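仿真里没撞上，不等于真机不会撞
访Radham厨房机器人项目的Diễm Đỗ与Idris Lewis

去年10月，Radham的夹爪控制程序在仿真厨房里出了一个故障：松爪指令已经发出，系统也记录为“已放开”，手指却没有张开。Diễm Đỗ负责任务测试，她最先注意到的是日志对不上。

“成功率看着很正常，可有几次手臂离开水槽时，负载读数没有归零。”她说，“程序只认指令，不认读数。”

她的测试在同一间仿真厨房里进行，内容是在吊柜、台面和水槽之间取放小件物品。木柜下层放着两件小东西，靠近前沿，上层是空的。Đỗ说，靠前沿的位置最容易暴露问题，夹爪若没松开就后撤，物品会被一起拖出来。

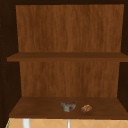 故障出在哪里

Idris Lewis写的是控制部分。他查了48小时，最后在通信模块Skedia里找到原因：指令队列满了以后，新的松爪指令会被丢掉，但仍返回确认。

“我一开始怀疑物理引擎，怀疑摩擦系数，都不是。”Lewis说，“3,000次运行里有4次丢了指令。如果只跑300次，很可能一次也碰不到。”

水槽任务受影响最大。那里动作密，手臂要避开龙头，还要对准槽底的盘子，队列容易堆满。

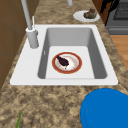 仿真厨房的水槽任务，右下角蓝色部分为机器人。

修改后的程序要等负载读数归零才允许手臂后撤，超时就原地停住并报警。Đỗ要求把旧日志全部重算，原先记为成功的几次改成了失败。

真机测试因此推迟。Lewis对此没有异议：“真机旁边是站着人的。”

队列溢出时为什么会返回确认，两人还在和Skedia的维护者核对。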